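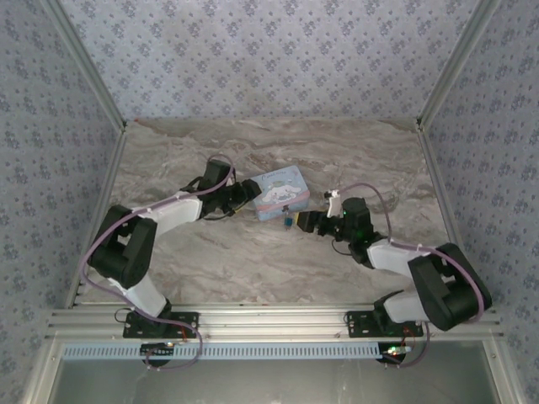
Leaf burning in Ruddock: what the new rules do and don't allow

The state's open burning law changed in February, and the town's own notice on it runs to 22 paragraphs. We read all of them. These are the questions readers in Ruddock and Gritley have sent us, with the answers we could find and a few we couldn't. Last updated Oct 5, 2022.

Can I burn leaves in my yard now?

In Ruddock, yes, if you have a permit. In Gritley, no. The state lifted its ban but left each town free to keep its own, and Gritley kept it. If your mail comes from one town and your tax bill from the other, go by the tax bill.

How much is the permit?

It costs $31 and covers one household for one season. The town says the money pays for "administration and outreach." We asked what the outreach was and were sent a link to the page where you buy the permit.

Do I need one for a backyard fire pit?

Supposedly not. A pit used for cooking or warmth is exempt as long as you burn clean, dry firewood. Toss in a pile of leaves and it becomes open burning, at least on paper. How anyone would enforce that at nine at night is a fair question, and the notice doesn't take it up.

How far from the house does the fire have to be?

At least 50 feet from any building, including your neighbor's shed. Measure before you pay. Plenty of lots in the older part of Ruddock are too narrow to have a legal spot anywhere on them, and the permit form never asks for the size of your lot. The fee is nonrefundable.

What hours are allowed?

From sunrise until 4 p.m., and the fire has to be fully out by then, not just smoldering. You also have to call the burn line that morning to check for a wind warning. The recording is supposed to be updated by 8 a.m. When we called on three mornings in a row, it gave the same message each time.

Didn't the town say the new law would cut down on complaints?

It did. The claim comes from a survey by Prelia, a consulting outfit the town hired, which reported that 63 percent of residents expected "fewer disputes" under a permit system. Expecting fewer disputes and having fewer are two different things, and the survey was taken before a single permit was sold. We'd wait for a full season of numbers before repeating it.

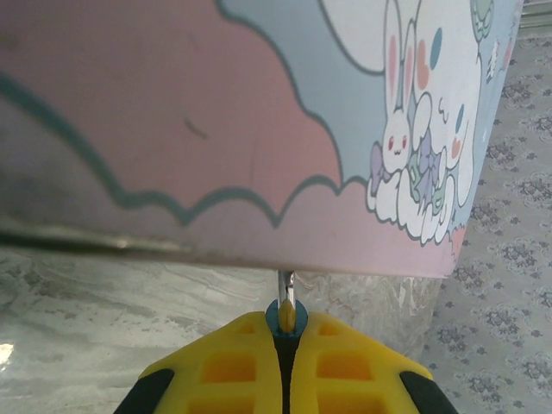

A reader on Cender Road wrote to say that the smoke was never the real trouble. Her trouble is that the people who burned without permission before are still doing it, and the ones who asked first are out the fee. We put that to the town office, which told us that enforcement is "complaint-driven." In plain words, you have to call.

What's the fine?

A first offense gets a written warning. After that it's up to the fire marshal, within limits set by the state, and the town's notice gives no schedule. We've asked for one.

Can I burn brush, lumber or trash?

Brush, yes, if it grew on your property. Painted or treated lumber, no. Trash was illegal before and still is – the new law didn't touch that part, whatever you may have read online.

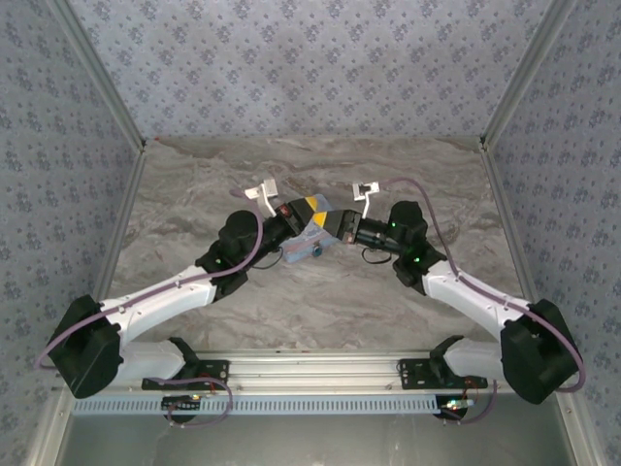

What if I don't want to burn at all?

Curbside pickup is still running in both towns. Leaves go in paper bags, set out the night before. Ruddock insists that pickup won't be cut back now that burning is legal, though the notice promises it only through the end of this season.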